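Widcombe clothes swap raises 3,250 pounds for the hall roof

Well, we did it! The spring clothes swap in Widcombe brought in £3,250 for the hall roof, and I'm still finding hangers in the back of my car. Doors opened at 2 and the queue already went past the bakery (a lovely sight, if a bit alarming when you've only got one kettle). 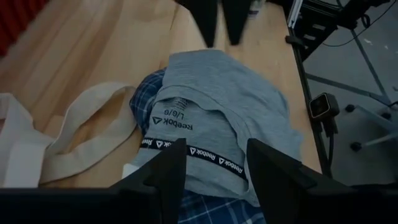
Grey Reebok knitwear, size L, with blue plaid underneath.

It was £3 to get in and you could take home as much as you could carry. Children's coats went first, then jeans, then anything with a decent pocket. I'd sworn I wasn't bringing anything back with me and came home with a raincoat and two jumpers, so that went well.

The Stodurwood sewing group ran a mending table by the stage and did hems and buttons all afternoon for whatever people wanted to put in the tin. They were so busy that they're hoping to make it a monthly thing, starting in June. 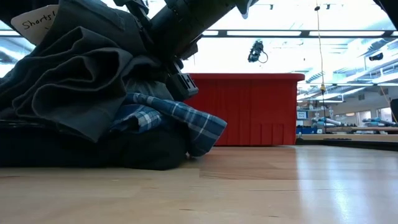
Dark grey, black and blue plaid: clothes in a pile.

Sixteen bags were left at the end, and those are off to the charity shop in town. If you left a bag behind by mistake, get in touch quickly before it goes!

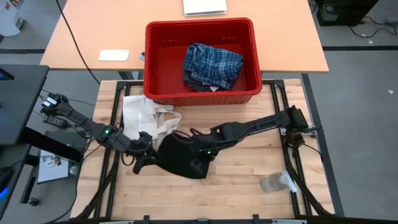 The roof work should begin once the scaffolding is booked, and the hall will stay open for the playgroup while it's going on. We'd like to hold another swap in the autumn, with more rails and a second kettle, so please hang on to your winter things until then.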